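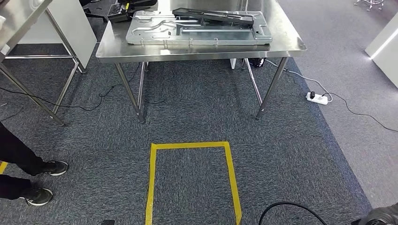
The Grippers

Ottar Sandberg had 114 cycles written down for the Stoso before lunch and he didn't like the last one.

"It slid," he said.

"It held," said Aurelia Trummer. She was at the other bench with her glasses pushed up, reading the force log. "The log says closed and holding."

"The log can say what it wants. I was watching the plate and it slid."

She came over. The plate was where the arm had put it down, square on the steel table. It was a big awkward thing, all ribs and slots, and they had picked it for that reason. Anyone could sell a gripper that lifted a box. Eliletti wanted to know which of the two would lift its fixture panels by the rib, turn them over and lay them back without marking the face, and it wanted to know before the end of July.

The Stoso was the cheap one. It had two flat fingers and a rubber pad on each, and it closed at the same speed no matter what you asked of it. The Pugh cost a good deal more. It had a softer grip and its own controller, and the controller had a manual of 195 pages that Aurelia had read on the train.

"How far did it slide?" she asked.

"Not far. The width of my thumbnail."

"Then it's inside the tolerance."

"For now it is. The pads are going shiny."

She bent down and looked at the pads. They were going shiny. She didn't say so, but she went back and wrote something on her sheet, and Ottar went and stood outside the yellow tape and started cycle 115.

They had worked together for three years and had disagreed on most of the tests. Ottar trusted his eyes and Aurelia trusted the numbers. Rita, who ran the lab and signed the reports, had stopped asking them to settle it before they came to her office. She let them both talk and then wrote down whatever was left.

The arm went down, closed, and lifted. The plate came up level, turned over, hung there a moment and turned back. It went down again with the small click that Ottar heard in his sleep now.

"Held," said Aurelia.

"Held," said Ottar.

They stopped at 200, as agreed. By then the plate had slid four more times, and twice the log had caught it. Aurelia put a ring around those two. She went back through the rest of the file line by line and found the other two, very small, a dip in the force you would take for noise if you hadn't been told where to look. She put rings around those as well.

"Your thumbnail was right," she said.

"I know it was."

It took most of the afternoon to swap over. The Pugh's bolt pattern didn't match the wrist, and the adaptor had been made to an old drawing, so Ottar took it downstairs and had the holes opened up. While he was gone Aurelia loaded the settings. The controller refused the first file and then the second. She found the reason on page 88, in a footnote. It wanted commas where the Stoso had wanted full stops.

When he came back she had it opening and closing on nothing, very slowly.

"It's quiet," said Ottar.

"It's meant to be."

"I don't like quiet. I can't tell what it's doing."

"You can read the log."

He bolted it up properly, checked the bolts, and checked them again. Then he took his place outside the tape and she pressed start. The Pugh went down over the rib, felt for it and stopped. It opened, shifted a little to the left and closed again. Then it lifted the plate without any sound at all.

"What was that?" said Ottar. "The bit in the middle."

"It wasn't happy with the first grip, so it took another one."

"How long does that add?"

She looked. "Almost two seconds."

"Every time?"

"I don't know yet. That's why we're doing 200."

He thought about the line at Eliletti and how many panels went down it in a shift, and what two seconds would come to by the end of one. He could see her doing the same sum, faster. The arm turned the plate over and back and set it down. This time there was no click, and he found he had been waiting for it.

"Rita's going to ask which one," he said.

"She can ask tomorrow."

Aurelia wrote a 1 at the top of a clean column. Ottar pulled up his sleeve, looked at his watch, and told her to run it again.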